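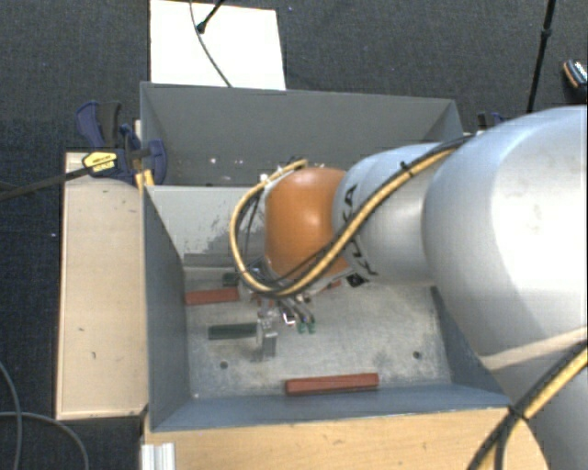

The club had 200 tries to get through before the bus came, and by try 5 I had stopped believing in any of it.

I was there to write up the robotics club for the school paper. The teacher who ran it called the project Graroler, a name that had won a vote, and she said it would pick a block out of a bin all on its own. I had heard that kind of thing before. Last year's club promised a machine that would sort the cafeteria trays, and what we got was a poster.

"It learned from us," said the boy at the keyboard. "We drove it by hand the whole winter. 3598 picks."

"So it copies you."

"Sort of."

"Are you any good at it?"

He thought about that longer than I expected. "Not in January," he said.

They ran another try. The arm went over the bin, stopped, and seemed to reconsider. Then it came down between a green block and a red one, closed on nothing, and rose again with great dignity. The girl with the clipboard wrote a zero. She had a whole column of them.

"It does that when they're close together," she said.

"Then why not put them farther apart?"

She looked at me the way my grandmother looks at people who put ice in milk. "At Zollholm they won't be far apart."

Zollholm was the competition. A team called Harb had won it two years running, and every story I heard about Harb got bigger as the afternoon went on. Their arm could pick blind. Their arm could pick upside down. I asked if anyone had seen it, and the boy said he had seen a video, and then he said part of a video.

Try 6 was a zero. Try 7 was a red block, lifted clean and held over the bin – I'll give them that – and then dropped on the way across. The clipboard girl chewed her pen.

"Half?" said the boy.

"There's no half."

I liked her for that. In my notes I had already written my last paragraph, the one about big promises, and I only needed the number to put in it. I asked her what she thought the final score would be.

"I don't guess," she said. "Ask me at 200."

The bus was due in an hour. I did the math on the back of my hand and told her they would never make it.

"No," she said. "We'll have to stay late."

The boy was already on the phone to his mother. I put the cap on my pen, and then I took it off again, and the arm went back over the bin for try 8.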